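参观 Skasville 的机械臂实验室
09/09/2019
作者:Teguh Halim

我学中文已经六年,平时写得最多的是邮件。这次参观以后,中文班的同学希望我写一篇介绍,所以有些技术词我是查了词典的,如果用得不合适,请大家告诉我。

Skasville 的实验室每年开放一次,要提前报名。从 Bandau 火车站坐公共汽车,路上需要40分钟,下车以后还要走过一座桥。我第一次走错了方向,到了一家卖轮胎的商店,店里的人很客气地把我送回路口。报到的地方在 Nyberg 楼的一层,每个人领一张贴纸,写上自己的名字。背包必须存起来,水可以带进去。

接待我们这一组的是 Perla Mendoza。她负责的项目叫 Lirinero,内容是让机械臂从箱子里拿东西。箱子里的东西种类不同,摆放也没有规律,有硬的,也有透明包装的。她说透明的塑料包装最让人头疼,会反光,形状又不固定,相机常常看不清它的边在哪里。我在家里整理厨房抽屉的时候也有一样的感觉,不过我没有说出来。

他们教机械臂有两种办法。第一种是用手带着它走:操作的人先把机械臂调到可以推动的状态,然后握住手腕附近的部分,慢慢地移到要拿的东西上面,再往下放,让夹爪合上。机械臂把经过的每一个位置都记下来。第二种是遥控,人站在旁边或者坐在另一张桌子前,用手里的控制器让它动,眼睛看着箱子,有时候看着屏幕。Perla 说第一种办法容易学,新来的学生一个上午就会了,但是人的手和胳膊会挡住相机。第二种办法画面比较干净,可是人感觉不到夹爪碰到了什么,所以开始的时候总是太用力。

我们先看的是用手带的办法。示范的人是 Florencio Urquijo,他个子很高,弯着腰工作,我看着都觉得累。他对我们说,不要急着往下走,要先在物体上方停一停,想好夹爪从哪一边进去。这个“停一停”也会被记录下来,以后处理数据的时候要决定留着还是剪掉。关于这一点,他和 Perla 的意见不一样,他们当着我们的面讨论了好几分钟。Florencio 想留着,他认为停顿也是人做事情的一部分。Perla 想剪掉,她怕机械臂学会了发呆。我觉得两个人都有道理。

后来轮到参观的人试。我前面是 Cadi Vaughan,一位退休的物理老师,她推机械臂的动作很稳,Florencio 连声说好。到我的时候,我才知道机械臂推起来是什么感觉,好像在水里推一扇很重的门,开始很难,动起来以后又停不住。我带着夹爪到了一个小盒子上面,往下放的时候歪了,碰到了箱子的边。没有人生气。Florencio 说,不好的示范他们也保存,只是要另外做记号。

遥控的部分由 Emiliano Arroyo 来讲。他让我们先不碰机器,只在旁边看他的手指。他的手指几乎不动,一点一点地按。他说遥控最难的是方向:人站的位置换了,左和右就跟着换了,所以他总是站在同一个地方。参观的人里有一个小男孩问他会不会玩游戏,他说会,但是玩得很差。

关于数据,我记下了一些数字。到参观那天为止,他们一共收集了1085次示范,原来的计划是1000次。每次示范结束以后,要有人看一遍录像,写上拿的是什么、拿起来没有。Perla 说这个工作很枯燥,也很花时间,大约2个月以后,也就是到了10月以后,她才能把全部结果整理好。我问她,这么多次够不够,她想了一下,说对于硬的东西可能够了,对于软的包装还差得远。

还有一些小事情我也想写下来。机械臂是 KUKA 的,外面绑着很多电线,有一条黄色的特别粗,跟黑色的线一起绕过手腕,用扎带和胶带固定。我以前以为实验室里的机器都像广告里那样光滑。灰色的箱子放在木头桌面上,旁边有夹子,桌上还垫着印了红字的纸板。控制器是橙色和黑色的,就放在地毯上。Emiliano 告诉我,电线的长度要留得合适,太短的话手腕转不过去,太长又会掉进箱子里,被夹爪一起夹住。他说话的时候一直在看那些扎带。

参观结束以后有茶和饼干,在走廊的尽头。想明年去的同学,请注意两件事:报名的表格只有英文;回 Bandau 的末班公共汽车比较早,我差一点没有赶上。鞋子最好穿平底的,站的时间很长。我本来还想问 Florencio,机械臂看过那么多人的示范以后,动作会更像谁,可是那时候他已经回到箱子旁边,开始为下一组准备了。
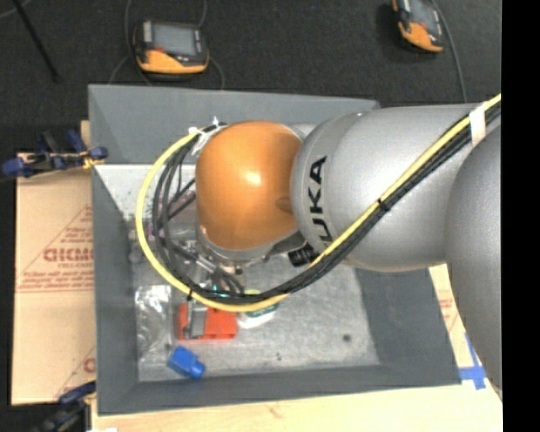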